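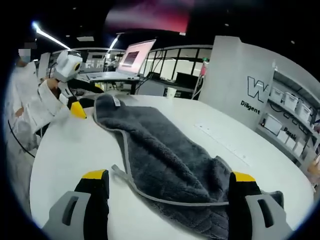
Drillell Hand-Held Gripper – demonstration visits and equipment details

The Drillell is a two-finger gripper which is held in the hand and used to record manipulation tasks for robot training. It is made by Dumico and can be seen at work in our Lurkow showroom, where visitors may try it themselves on an ordinary table with ordinary household things.

Many customers ask us for a video before they decide. We have videos and we send them gladly, but we recommend a visit. The weight of the tool and the feeling of the trigger are difficult to judge from a screen, and most questions we receive by email are answered in the first minutes when a person has the gripper in the hand.

What is shown at a demonstration

The main part of the visit is work with soft material. A towel is put on the round table and the operator folds it with the gripper fingers. Soft fabric is a good test, for it never lies the same way two times, and the edge has to be found again at every attempt. The fingers have a black inner pad and a yellow tip, so the operator can follow the contact point easily against dark cloth. The housing is light grey.

After the towel we usually go on to small rigid objects such as cups and then to sorting into bins. If you would like to see a different task, please write to us before you come. You can also bring your own objects, provided they are clean and not heavier than the limit given below.

Two operators can work at the same table. This is useful for customers who plan a larger recording room and wish to see how much space each person needs for the arms and the cables. Please note that the cable version is the standard one. A version without cable is in preparation and we do not show it yet.

Technical details

Product: Drillell hand-held gripper, two fingers
Manufacturer: Dumico
Order number: 3856
Recommended object weight: up to 8 newtons
Delivered with: gripper, connection cable, spare finger pads, transport case
Fingers: can be changed without special tools
Left-handed use: possible, no conversion needed

The finger pads are wearing parts. With daily use on fabric they stay good for a long time, but rough surfaces such as unglazed ceramic shorten their life. Spare pads are sold in packs of 8 pairs. Pads from the earlier model do not fit.

Changes made after the July open day

The open day in July brought us many remarks from visitors, and we are thankful for them. The trigger was found too stiff for longer sessions. Dumico has since then fitted a softer spring, and all units delivered now have it. Owners of the older spring can order the exchange part from us without charge – please give the serial number of your gripper.

Several visitors also asked for a better explanation of the recording software. This has now its own place in the programme, after the practical part. We show how a session is started, how a bad attempt is marked, and how the files are copied to your own computer. Knowledge of programming is not necessary to follow it.

Booking a visit

A visit takes half a day and is free of charge. Groups can be up to 13 persons, but everybody gets more time with the gripper when the group is smaller. Long hair should be tied back and loose sleeves should be fastened at the wrist.

Visits are arranged through Alipour, our sales partner, who also gives the prices for your country. Please write in your message how many persons will come, which task interests you most and if you need a parking place. You receive an answer with possible dates and a plan of the way to the building. The showroom is on the ground floor and the entrance has no steps.

For those who cannot travel, a loan set is available for 27 days. The transport to you is paid by us and the return by the customer. The set must come back in its original case with all parts, including used pads.

Page last changed: 2025-10-28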